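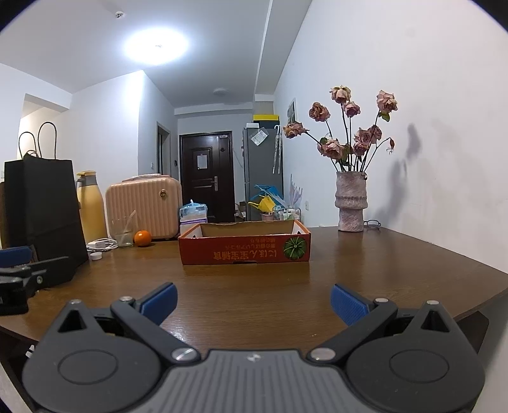 Bilari Tabletop Chore Set
Sold by Breltex, Gotville
$200, shipping extra
In stock

Can a robot tidy your table yet?

People ask me this all the time once they hear what I sell, and my answer is "some of it, on a good day, if you didn't move the lamp." Which isn't much of a sales pitch, I know! But I sell a test set, so I'm allowed to be a bit gloomy about the state of things.

The Bilari set is for anybody building, buying or just fooling around with a machine that's supposed to pick up after humans. It's a set of chore cards, a pile of log pads and a scoring guide. You bring the robot (or a hand-held gripper, if you're at the stage of showing a robot how things are done) and you bring the clutter. I don't ship clutter. I tried that with the first version and people ended up with arms that were brilliant at picking up my mug and hopeless with every other mug in the world.

How it works

Pull a card. Each one names a chore the way you'd say it to a teenager: clear the space in front of the box, put the small stuff back where it lives, hand me the brush. Then you run it on your own table with your own things, write down how it went, mess the table up again and go another round. The cards come with an easy version and a mean version. The mean version is usually just the easy one with something soft or see-through in the way.

There's a fair amount of arguing built in. Does it count if the cap ends up in the box but upside down? (Yes.) Does it count if the glass gets there and the straw doesn't? (No, and the guide has a whole paragraph on straws, sorry.)

What's in the package

12 chore cards, coated, so a wet table won't ruin them
3 log pads, enough for 2000 tries between them
Scoring guide, stapled, lies flat when open
A grease pencil for marking start positions

The grease pencil wipes off most sealed wood. Try a hidden corner first. I've had one angry email from a person with a very nice walnut desk and I don't want a second.

What machines are good at so far

My own take, from running these cards on whatever people will let me near.

Round, firm things are pretty much fine. An orange is the friendliest object ever invented for a two-finger gripper: it gives a little, it's bright, it doesn't care which way up it is. It does roll, so watch the edge of the table. Cartons are good too if they're narrower than the jaws open. Anything with a proper handle is somewhere between fine and annoying, depending on where the handle is pointing.

A lint brush is one of my favorite test objects and I use it for the "hand me that" card. You've got a wide end and a narrow end, one of them fuzzy, and the whole thing lies so low that the fingers have to come right down to the wood. Come in across the handle and you've got it. Come in along the handle and you'll be chasing it to the far side of the table. 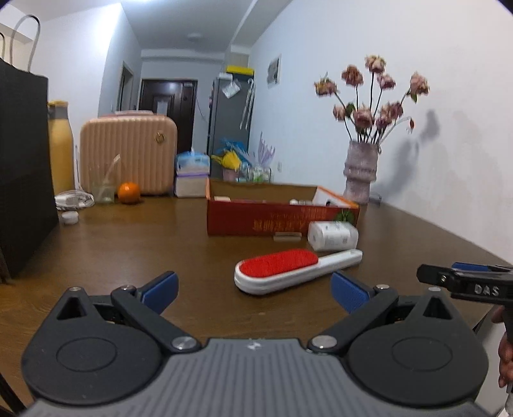 Jaws open over the tabletop, lint brush just ahead, open red box and paper towels behind it.

What they're bad at

Clear stuff. Drinking glasses, plastic bags, anything a camera looks straight through. I've watched an arm close very confidently on the air beside a tumbler and then carry that air over to the box and set it down with great care.

Folded cloth is still a headache. So are eyeglasses, and please use an old pair for that card! The temples are thin, the lenses are clear and everybody squeezes too hard the first time. Cables are the other one. Pick up a coiled charger by the wrong loop and it brings half the table with it.

And flowers. I put dried flowers in as a "don't touch" item: the chore is to clean up near the vase and leave the vase alone. Long stems stick out farther than you expect, and the arm's elbow goes places the gripper doesn't. Mechthild Hämmerli, who tested the cards before they went to print, wanted this one scored double. I said no, and I'm starting to think she was right.

So, is it worth buying one of these robots for the house?

For your house, today, I'd hold off. Sorting parts on a shop floor is a different story, where the bin is always in the same spot and the lighting never changes, and there I'd say go look at one. A kitchen table has a suitcase on it one day and a bag of shopping the next. What I'd want to see before spending my own money is a seller willing to run three of my mean cards on a table they've never seen. If they'll do that with you standing there, take them seriously, even if it goes badly.

From people who use it

"We'd been telling ourselves the arm could clear a table. It could clear our table. I moved the same items to my sister's dining room and had to start over with half of them." Eimear Brennan

"Good cards. The scoring guide is too fussy about lids. I ignore that page." Manolis Sarantis

"I bought it for a high school club and the students mostly enjoy making the table worse for each other. Would like more log pads." Zerrin Çınar

(More log pads are on the way, Zerrin. They'll be sold separately from October.)

Questions I get

Do I need a particular gripper? Nope. Two fingers, three fingers, suction, a person holding a tool, whatever you've got. Soft pads help a lot with slick things. If yours are bare metal, stick something grippy on them before you blame the software.

How big a table? Big enough to be messy and small enough to reach across. If your arm can't get to the back edge, mark a line with the grease pencil and keep everything in front of it.

Does it work with the Plattner scoring sheet? Yes, there's a conversion table at the back of the guide. Their "partial" is my "almost," and I'm stingier with it.

Can I copy the cards? For your own bench, sure. Please don't sell them.

Returns

Send it back if you don't like it, cards clean, pads unused. Write to me first so I know to look out for the parcel, and tell me which card annoyed you. I do change them.

Despina Makris
Page last changed 2018-06-03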